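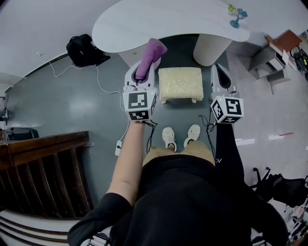

살몬트(Sallmont) 생활건강팀 · 살림 요령

말린 약초와 가루 약재, 집에서 보관하고 달이는 법

선물로 받은 말린 뿌리나 씨앗, 가루 약재를 찬장에 넣어 두고 잊는 집이 많습니다. 약재는 향신료와 성질이 비슷해서 빛과 습기, 열에 약합니다. 아래 내용은 보관과 손질에 관한 것이며 효능이나 복용량은 다루지 않습니다. 드시는 약이 있으면 먼저 약사나 한의사와 상의하십시오.

보관 용기
뚜껑에 고무 패킹이 있는 유리병을 씁니다. 비닐봉지째 두면 향이 빠지고 벌레가 들기 쉽습니다. 투명한 병은 문이 달린 찬장에 넣고, 가스레인지 위 칸은 피합니다. 병은 삶은 뒤 뒤집어서 하룻밤 말립니다. 물기가 조금이라도 남은 병에 가루를 담으면 바닥부터 굳습니다.

이름표
약재 이름, 산 곳, 개봉한 달을 적습니다. 마스킹테이프에 유성펜이면 됩니다. 이름표는 뚜껑 말고 몸통에 붙이십시오. 설거지하다 뚜껑이 바뀌면 감초와 황기도 구별하기 어렵습니다. 이름을 알 수 없게 된 것은 버립니다.

씻기와 말리기
뿌리류는 달이기 직전에 흐르는 물에 빠르게 헹굽니다. 미리 씻어 두면 속까지 마르지 않아 곰팡이가 핍니다. 꽃잎이나 잎은 체에 담아 먼지만 털어 내고, 꼭 씻어야 하면 찬물에 한 번만 담갔다 건집니다.
눅눅해진 뿌리는 채반에 겹치지 않게 펴서 바람이 드는 그늘에 둡니다. 곰팡이가 보이면 그 부분만 떼어 내지 말고 같은 병에 든 것을 모두 버립니다.

달이기
뚝배기나 유리 주전자, 법랑 냄비가 무난합니다. 알루미늄 냄비와 코팅이 벗겨진 냄비는 쓰지 않습니다. 단단한 뿌리는 찬물에 불렸다가 불에 올리고, 끓기 시작하면 약불로 줄입니다. 박하처럼 향으로 먹는 잎은 불을 끄기 5분 전에 넣습니다. 거품은 걷어 내고 뚜껑은 살짝 비껴 놓습니다. 꽉 닫으면 넘쳐서 화구가 막힙니다.
거를 때는 고운 체에 삼베를 한 겹 깔면 찌꺼기가 덜 나옵니다. 삼베는 쓰고 나서 바로 맹물에 헹구고, 세제는 쓰지 않습니다. 달인 물은 식혀서 냉장실에 두고 2일 안에 마십니다.

가루 다루기
가루는 마른 숟가락으로만 뜹니다. 끓는 냄비 위에서 병을 기울여 털어 넣으면 김이 병 속으로 들어갑니다. 작은 접시에 덜어서 넣으십시오. 굳은 가루를 분쇄기에 다시 갈아 쓰는 분도 있는데, 이미 습기를 먹은 것이라 권하지 않습니다.
강황처럼 색이 진한 가루는 플라스틱 도마와 흰 행주에 물이 듭니다. 종이를 깔고 작업하고, 도마에 묻었으면 베이킹소다를 되직하게 개어 발라 두었다가 닦은 뒤 햇볕에 내놓습니다. 커피 분쇄기를 같이 쓴다면 생쌀을 한 줌 갈아서 버리고 마른 솔로 털어 냅니다.

살 때 볼 것
포장에 원료명, 원산지, 소비기한, 수입 또는 제조업체가 모두 적혀 있는지 봅니다. 해외 직구 제품 가운데 수은, 납 같은 금속이나 광물 가루가 성분표에 있는 것은 사지 마십시오. '전통 방식으로 정제'라는 문구가 있어도 마찬가지입니다. 성분이 외국어로만 적혀 있으면 약국에 가져가 물어보는 편이 낫습니다. 아이 손이 닿지 않는 칸에 두는 것도 잊지 마십시오.

찬장 점검
7월 장마철에는 병을 전부 꺼내 한 번씩 흔들어 봅니다. 가루가 벽에 달라붙거나 덩어리째 구르면 버릴 때입니다. 벽과 병 사이는 손가락 두 개가 들어갈 만큼 띄웁니다. 방습제는 김 봉지에서 나온 것을 다시 쓰지 말고 새것을 넣습니다.

정리: 카라보 엥겔브레흐트(Karabo Engelbrecht)
관련 글: 오래된 향신료 가려내기 / 삼베 주머니 삶는 법 / 유리병 냄새 빼기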